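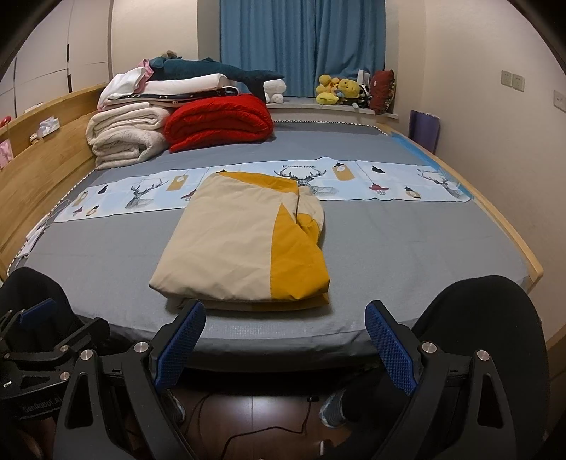 I had the Nado open house on my calendar for weeks, and in July I finally got over to Bakside to see it. I'd expected a big hall with robot arms behind glass. What I got was two floors of a former school, a lot of laundry, and the best rule sheet I have ever read.

Nado collects folding and tidying demonstrations with hand-held grippers, and most of the morning tour was about how they keep those recordings clean and the people making them comfortable. I loved this part! The sheet fits on one page and hangs inside every door. Check the finger pads before you start. Know where your cable is before you stand up. One task per recording, start to finish, and if you drop the quilt you keep going and mark it as a drop. Don't delete it. Our guide was very firm on that last one - the failed tries get reviewed right alongside the good ones.

Then there's the home rule, my favorite. When people record in bedrooms and kitchens, the room stays the way it is lived in. You don't clear the shelves or hide the stuffed animals to make it look like a showroom. What you do put away is anything with a name or an address on it, and everybody who lives there has to sign off first. Letters, prescriptions, school papers, all in a drawer. Simple, and I'd never have thought of the prescriptions.

They had 174 homes signed up when I visited, and 484 recordings had been sent back the month before, mostly for a blocked view of the fingers. Every one goes back with a written note, so the person knows what to fix. A woman in our group asked if that slows things down. Yes, a lot, said the guide, and moved on to the next room.

After lunch (decent soup, terrible coffee) we got to try it. I folded a blanket at the Urnent table and was awful at it. You grab too much cloth, every time! The trick is to pinch near the edge and go slower than feels natural.

The last stop was Brunet, the team that writes the checklists. Theirs is on version 99, and they let us read the old ones, coffee stains and all - I could have stayed another hour. Parking is behind the building, and you want the side entrance, the front one is locked after 3.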